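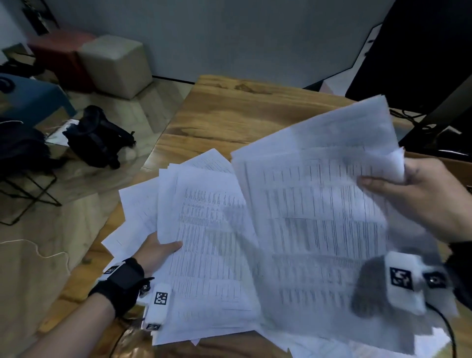
Sorting printed table sheets on the wooden table, Gestdale office.

Paper Records Area: Inspection Checklist, October

1. Walkway clear on all sides of table. NOT MET. Black bag on floor and white cable beside table.

2. Table top sound, no splinters or loose edges. OK. Knot near the far edge checked by hand, smooth.

3. Stacks squared and no more than 200 sheets. NOT MET. Edges staggered, loose sheets underneath. Square up before moving to shelf.

4. Staples and clips removed before sorting. OK

5. Box weight under 16 kg. OK. 12 boxes checked.

6. Lighting adequate for small print. COMMENT: shadows fall on the pages. Lamp requested from Roddale.

7. Finger guards available. Reorder.

Item 3 to be rechecked at next inspection.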